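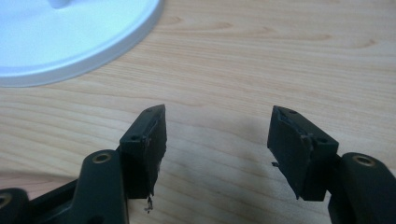
Abb. 4: Arbeitsfläche aus hellem Holz

4 Frequenzabgleich und Erstmessung

Dieser Abschnitt beschreibt den Abgleich des Empfängers Skedov vor der Teilnahme an einer Frequenzmessübung. Voraussetzung ist, dass die Antenne nach Abschnitt 3 angeschlossen und der Referenzoszillator eingebaut wurde. Stand der Anleitung: Juli 2023.

ACHTUNG: Vor dem Anschluss oder Abziehen des Referenzkabels ist das Gerät vom Netz zu trennen. Der Eingang REF IN ist nicht gegen Überspannung geschützt.

4.1 Warmlauf

1. Gerät einschalten und mindestens 2 Stunden in Betrieb lassen. Während dieser Zeit leuchtet die Anzeige OVEN gelb.
2. Raumtemperatur möglichst konstant halten. Empfohlen werden 22 °C. Zugluft am Gehäuse ist zu vermeiden.
3. Warten, bis die Anzeige OVEN auf Grün wechselt. Erst dann mit 4.2 fortfahren.

Hinweis: Nach einem Transport oder längerer Lagerung kann sich der Warmlauf verlängern. Der Oszillator altert in den ersten Wochen stärker als später — ein erneuter Abgleich nach einem Monat ist daher vorgesehen.

4.2 Abgleich gegen die externe Referenz

1. Gerät ausschalten und vom Netz trennen.
2. Ausgang des Referenzempfängers Diddale über das mitgelieferte Koaxialkabel mit REF IN verbinden.
3. Gerät wieder einschalten und abwarten, bis OVEN erneut grün leuchtet.
4. Im Menü »Kalibrierung« den Eintrag »Extern« wählen und mit OK bestätigen.
5. Die Anzeige zeigt nun die Abweichung in Millihertz. Den Drehregler FINE langsam verstellen, bis der Wert um null schwankt.
6. Einstellung mit STORE sichern. Der gespeicherte Korrekturwert bleibt auch nach dem Ausschalten erhalten.

Erscheint die Meldung »REF?«, liegt kein gültiges Referenzsignal an. In diesem Fall Steckverbindungen und Sichtfeld der Satellitenantenne prüfen.

4.3 Probemessung

1. Einen Träger mit bekannter Frequenz einstellen. Betriebsart USB wählen und die Abstimmung so setzen, dass ein gut hörbarer Ton entsteht.
2. Automatische Verstärkungsregelung auf »Langsam« stellen. Rauschsperre und Störaustaster abschalten.
3. Auswerteprogramm Rarnuvden starten und die Tonfrequenz ablesen.
4. Tonfrequenz zur eingestellten Frequenz addieren. In der Betriebsart LSB ist sie abzuziehen.
5. Ergebnis mit Uhrzeit (UTC) und Band im Messprotokoll eintragen.

Hinweis: Bei Raumwellenausbreitung verschiebt der Dopplereffekt die empfangene Frequenz, besonders in der Dämmerung. Einzelne Ablesungen sind deshalb wenig aussagekräftig. Es wird empfohlen, über mehrere Minuten zu mitteln und den Verlauf mitzuspeichern.

Fragen zum Abgleich sind schriftlich an die Firma Jaramillo, Abteilung Messtechnik, zu Händen von Herrn Aurelio Ibarra, zu richten. Dabei ist die Seriennummer von der Geräterückseite anzugeben.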